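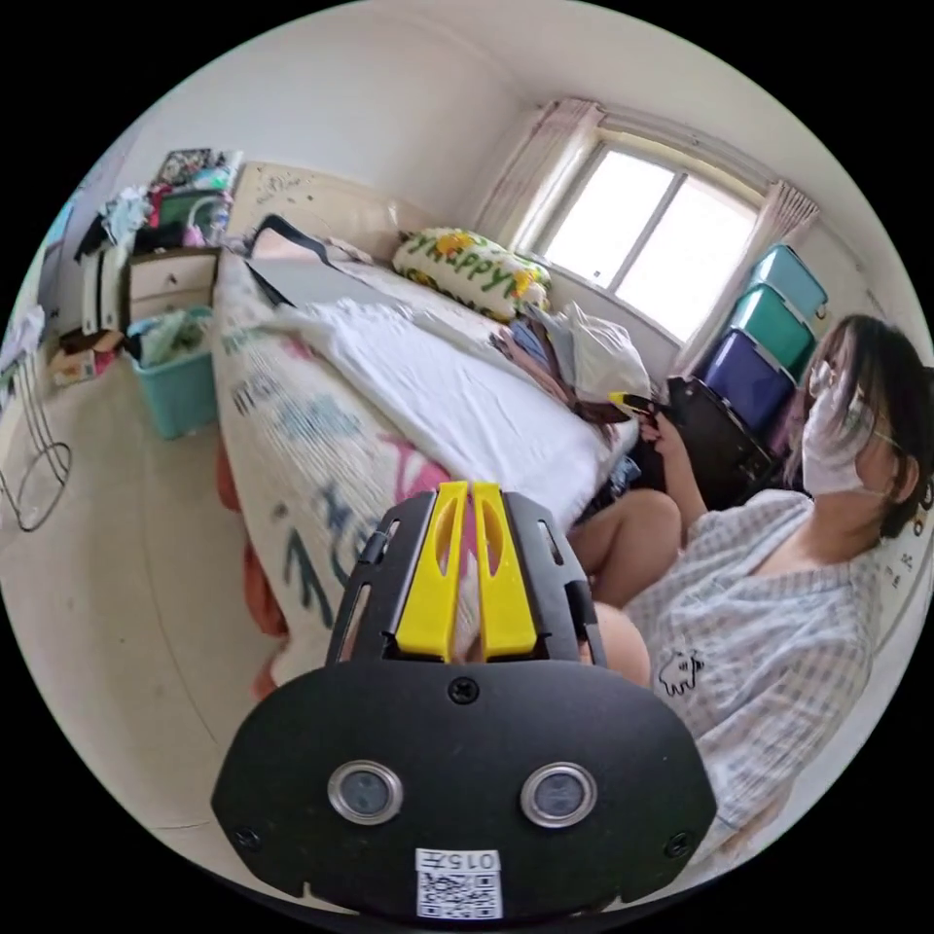 Bed by the window, stacked boxes to the right

Help Board > Bedroom > Bedding and Storage

Where to put bedding when the bed is the only clear surface?
Posted 2025-11-23

Edit Dobos
I am sorting one bedroom with a built-in cabinet and three stacked plastic boxes. The open shelves are crowded. Folded clothes and spare blankets end up on the bed and have to be moved every night. The cabinet shelves are 40 cm deep. I would prefer not to buy more furniture. What should go where?

Wonley
Sort by how often you use it. Spare blankets are used least, so they go in the upper cupboards. Fold each one to 2 cm less than the shelf depth or the door will not close. Daily clothes go at waist height.

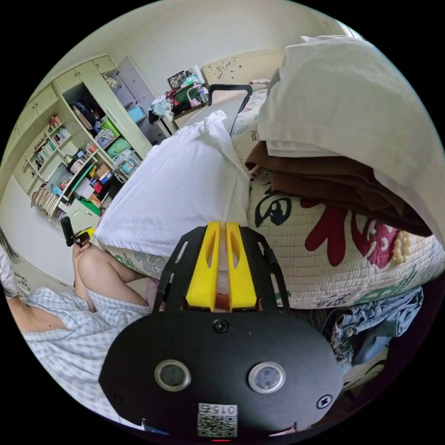 Books stay on the lowest shelves — they are heavy and should not be moved up. Clear one middle shelf completely before you carry anything over from the bed. Denim can be folded in thirds and stood on edge in a box. Put the heaviest items in the bottom box of a stack and label the short side.

Negash
Vacuum bags. I have used them since January, no complaints. Don't put down pillows in them.

Demier
Agree with Wonley, except that I would measure the cupboard opening too. Mine is 60 cm wide inside but the hinges take up part of that.

Contact | Copyright Clarkdale Help Board | Back to top
This site uses cookies. Accept or manage settings.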